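Treltivex更新装配控制软件:插接阶段改由腕部视觉与力估计共同闭环

1月27日,机器人软件公司Treltivex发布其装配控制软件Endari的新版本。此次更新集中在插接类任务的末段控制,包括接触前的位姿修正、接触后的柔顺搜索,以及失败后的回退规划。公司同时公开了内部测试的部分数据和一套用于回放分析的命令行工具。

插接任务的难点在最后几毫米。传统做法是离线标定工件位姿,再由机械臂按固定轨迹执行,工装偏移或夹持误差一旦超过倒角允许的范围,零件就会卡在槽口边缘。Endari此前的版本在接近阶段使用视觉定位,进入接触后切换为纯位置控制,切换点由人工设定。按照发布说明,旧版的失败案例多数集中在切换点前后:视觉估计在近距离受手指和零件自身遮挡,置信度下降,控制器却仍按最后一帧的结果继续下压。

新版取消了固定切换点。感知模块以60赫兹输出槽口相对于夹爪的位姿及其协方差,控制模块据此连续调整各方向的刚度。横向不确定度高时,横向刚度降低,下压速度同步减小;不确定度收敛后,刚度逐步恢复。接触力不依赖腕部六维力传感器,由关节电流和动力学模型估算得出。Treltivex称,这样做牺牲了一部分力分辨率,换来的是部署时少一套需要标定和供电的硬件。

测试使用计算机部件工装板,涉及处理器、内存条等形状差异较大的零件。工装板竖直放置,夹爪自下方接近,重力方向与插入方向不一致,零件在指间的微小滑移会直接反映为姿态误差。项目负责人Lovely Mercado表示,选择竖直布置是为了避免算法利用重力“蒙混过关”,水平放置时,有些零件即使没有对准,松开手指后也会自行落入槽内。

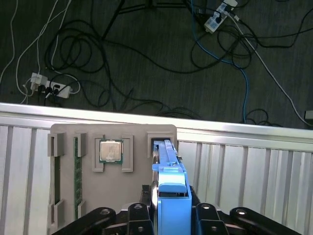

夹爪上的蓝色手指组件伸入工装板右上方的开口,板上另有内存条和处理器。腕部相机视角。

感知部分的改动主要在训练数据和输出形式。模型输入为腕部相机的单目图像和当前关节角,输出由单一位姿改为多个带权重的候选。对于外形近似对称的部件,例如方形处理器,单一位姿输出容易在几个朝向之间跳变,引起控制指令抖动。多候选输出保留了这种歧义,由跟踪器结合前几帧的结果和运动学先验进行筛选。当最高权重的候选与次高候选差距不足时,控制器不会进入插入阶段,转而请求规划模块给出一个能够区分两者的观察位姿。

训练集共包含2,777段插接过程记录,每段含图像、关节状态、电流和操作结果标签。失败记录没有剔除,标注人员按卡边、偏斜、滑脱、误判到位等类型进行了标记。Mercado说,早期版本只用成功记录训练,模型在接触后几乎没有见过错误状态,一旦偏离就给出过于自信的估计。背景也未做清理,地面线缆、栏杆和反光部件均保留在图像中。她认为,把背景遮掉会让指标好看一些,但到了现场还得重新处理一遍。

规划侧新增了名为Dalisay的回退模块。旧版在判定卡滞后统一退回到接近起点,重新执行全部流程。Dalisay则根据失败类型选择回退距离和再次接近的方向:轻微卡边时只后撤几毫米并沿估计的偏差方向修正;判断为滑脱时,先退出到相机能够看清零件的位置,重新估计零件在指间的姿态,再决定是否需要重新夹取。模块在每次回退前检查机械臂的可达性以及与工装、栏杆的碰撞距离,轨迹重规划的时间上限为80毫秒,超时则沿原路径退出。

连续7次回退后仍未完成的任务会被挂起,系统保存完整日志并等待人工确认。该阈值可以在配置文件中修改。发布说明不建议调高,理由是内部测试中超过这一次数后,继续尝试的成功率很低,而零件边缘和引脚的磨损风险明显增加。

随版本一同提供的回放工具名为Irau。工具可将一次插接过程的图像、候选位姿、刚度曲线和估算接触力按统一时间戳对齐,支持逐帧检查,也支持在不连接机器人的情况下替换感知模型,对同一段记录重新计算控制输出。重新计算的结果只反映控制器在既定图像序列上的反应,不能代替闭环测试,文档对此作了单独说明。日志格式较上一版有改动,旧日志需先用转换脚本处理,转换后的文件不含协方差字段,相关曲线显示为空。

在兼容性方面,新版控制接口保留了原有的关节位置和关节速度模式,阻抗模式的参数结构则不再向下兼容。已经编写自定义刚度表的用户需要将其改写为按不确定度索引的形式。配置检查程序会在启动时拒绝加载旧格式文件,并列出需要修改的字段。夹爪手指的几何模型同样需要重新导入,碰撞检查现已使用手指的实际外形,旧版的包围盒近似仅作为备用选项保留。

已知限制包括以下情形:透明或高反光的槽口边缘会导致协方差偏大,系统可能长时间停留在低速搜索;柔性线缆的插接不在支持范围内;机械臂更换末端负载后如未重新辨识动力学参数,接触力估计会出现固定偏置。对于最后一项,软件目前只在空载静止时做一次一致性检查,运行过程中不会报警。

Treltivex表示,现有用户可通过原更新通道获取新版本,感知模型权重需单独下载。下一次维护更新定于3月,计划加入运行中的负载偏置检测,并允许两台机械臂共用同一感知服务。双臂协同插接没有列入该次更新。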